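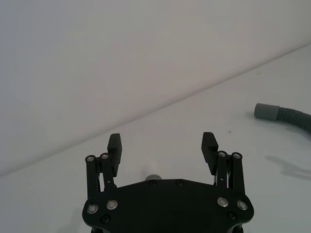

*2 min read*

The old signal box at Pivden has a new roof. I walked past on Monday and the scaffolding was down on the platform side, so you can see the slates properly for the first time since winter.

For anyone who missed my earlier posts, the box was built for the branch line and went out of use when the line closed. The council wanted it gone to widen the car park. It was listed in the end, mainly through the efforts of Flynn Tawhiri, who wrote a great many letters.

The roof took 2,841 slates. Of those, 1,332 came off the original and were sound enough to go back. The rest are second-hand from a chapel, and the colour is a bit greyer. They've put the old ones on the side facing the road, which I think was the right choice.

The lever frame is still inside under sheeting. The windows are next, and two of them are beyond repair. I'd like to see the later porch taken off as well, but Flynn disagrees and says it is part of the building's history now.

The footpath from Cleva Lane is open again if you want a look. It's muddy by the stile. There is no access to the inside until the stairs have been replaced, probably in June.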